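Standoffs, Gears and a Lot of Coffee: Our Semester With the Hovik Arm
Project report by Lacey Oakley
Team: Lacey Oakley, Imre Szűcs, Sofia Veloso
Advisor: Cinzia Fabbri
08/04/2018

So our team got the sorting project, and I was thrilled, because the other choice was the line-following car and I'd already built one of those in high school! The job sounded easy enough. Small parts get put down on a work mat, the arm finds the one we ask for, picks it up and drops it in the right tray. Imre said we'd be done by spring break. (We were not done by spring break.)

We called the arm Hovik after the name on the old cabinet it came out of, and the software we wrote for it is called Stovance, which was Sofia's idea and I still don't know what it means. Sofia did the vision part, Imre did the motion part, and I did the grasping, plus all the labeling that the other two somehow got out of.

The labeling was a beast. We ended up with 2,653 pictures, and I drew the boxes on most of them while watching TV. The first 200 took me a whole evening, then you get into a groove and it goes faster. Round parts gave Sofia's detector the most trouble. It loved gears, it found gears everywhere, even a bottle cap once, but a plain metal spacer seen from above is pretty much a ring and it kept mixing them up with washers.

My own part was the approach. At first I had the fingers come down close together to save time, and we knocked over so many standoffs. They're little and they stand up on end, so one tap and off they roll across the mat. Ms. Fabbri watched me chase one under the bench and asked why I was in such a hurry to close. Fair point! I changed it so the jaw opens wide first, lines up with the part in the middle and only then starts to close, slowly. I also had to add a check for neighbors, so a finger doesn't land on whatever is lying next to the part we want.

For the final test we did 714 picks over two weekends, and 68 of them failed. Most of the misses were washers – they lie so flat that the fingertips just scrape over them. The standoffs went from our worst part to our second best, and I may have done a small dance in the hallway of Pickering about that.

If I did it over I'd start with the grasping and do the camera stuff after, and I'd write down our settings every time. We lost a good set of speeds in week six when Imre saved over the file, and we never got quite the same ones back. Next up Sofia wants to try a softer fingertip for the flat parts. Yvonne Whitlock from the Heltbridge team has offered to let us copy theirs, so we're going over there with a box of washers and some donuts.

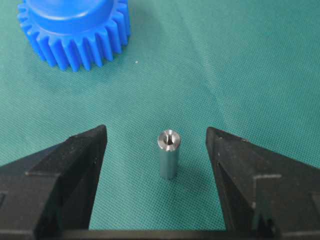 I'm keeping the grasping code for next semester, and Imre has promised to keep his hands off my settings file.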